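Bon, je me lance dans un fil sur le pain rassis, parce que j'ai passé le week-end à en parler à des gens qui ne m'avaient rien demandé. Installez-vous. 🧵

1/ Chez ma grand-mère, à Trerovmont, on achetait le pain deux fois par semaine. Le boulanger passait en camionnette, il klaxonnait devant l'église, et tant pis pour ceux qui étaient sous la douche. Donc le troisième jour, forcément, on mangeait du pain de trois jours.

2/ Et elle n'appelait jamais ça du pain rassis ! Elle disait « le pain fait ». J'ai cherché l'expression un peu partout, je ne l'ai trouvée nulle part. Si quelqu'un la connaît, écrivez-moi, ça m'obsède.

3/ Premier truc que j'ai mis des années à comprendre : le pain qui rassit ne fait pas que sécher. L'amidon se réorganise, il recristallise, et la mie durcit même quand l'eau est encore là. Du coup, en le réchauffant, on récupère du moelleux. Pas longtemps, mais on en récupère.

4/ D'où le frigo qui est une catastrophe. Le froid accélère la chose. Je sais, votre mère le met au frigo, la mienne aussi – on ne va pas se fâcher pour ça.

5/ Le congélateur par contre, oui, mille fois oui. Tranché d'abord, dans un sac bien fermé. J'ai tenté une fois la miche entière et j'ai fini par la scier sur le rebord de l'évier avec un couteau à dents, à sept heures du matin, en chaussons.

6/ Petite parenthèse livres. Ye-seo Geum m'a prêté un vieux recueil de cuisine ménagère édité par Rathjen en 2002, tout taché, avec 40 recettes à base de restes de pain. Quarante ! Il y a une soupe à la bière, des boulettes au lard, et un gâteau aux cerises que j'ai déjà fait deux fois.

7/ La soupe à la bière, je vous la déconseille. Ou alors il faut aimer. Moi j'ai mangé un yaourt.

8/ Le gâteau, en revanche : 80 g de beurre, du pain de seigle râpé à la place de la farine, des œufs, du sucre, de la cannelle, un bocal de cerises. Birgit Kramer, ma voisine du dessus, m'a dit que sa tante mettait du kirsch. J'ai mis du kirsch. Je remets du kirsch la prochaine fois.

9/ Pour la chapelure, ne vous embêtez pas avec le four. Laissez traîner le pain dans un saladier, un torchon par-dessus, et quand il sonne creux vous passez au mixeur. S'il reste un peu souple au milieu, attendez encore, sinon ça moisit dans le bocal (vécu).

10/ Le pain perdu, maintenant. Il faut du pain VRAIMENT dur et il faut le laisser boire. Vingt minutes de chaque côté pour une brioche épaisse, je ne plaisante pas. Ceux qui trempent trois secondes et se plaignent que c'est sec, je vous vois.

11/ Et salé ! Des œufs, du lait, du comté râpé, beaucoup de poivre, une salade à côté. C'est mon dîner du dimanche depuis septembre et je ne m'en lasse pas.

12/ On m'a demandé en message privé pour le pain au levain : il tient mieux, oui. Le mien vient de chez Betine, je le pose côté coupé contre la planche, sans sac, et il fait quatre jours tranquille. Le cinquième je grille.

13/ Griller, c'est d'ailleurs la réponse à presque tout. Frotté à l'ail avec une tomate trop mûre. Avec du beurre salé et des radis. Avec rien du tout, debout dans la cuisine, en attendant que le café passe.

14/ Voilà, je file, j'ai un reste de miche qui m'attend. Racontez-moi vos recettes de famille, surtout les bizarres, je lis tout. Et si quelqu'un a dit « pain fait » un jour dans sa vie, je répète : écrivez-moi !!

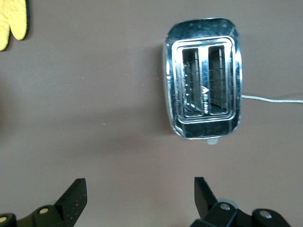

Deux fentes, zéro tartine, et bonne journée à tous 🍞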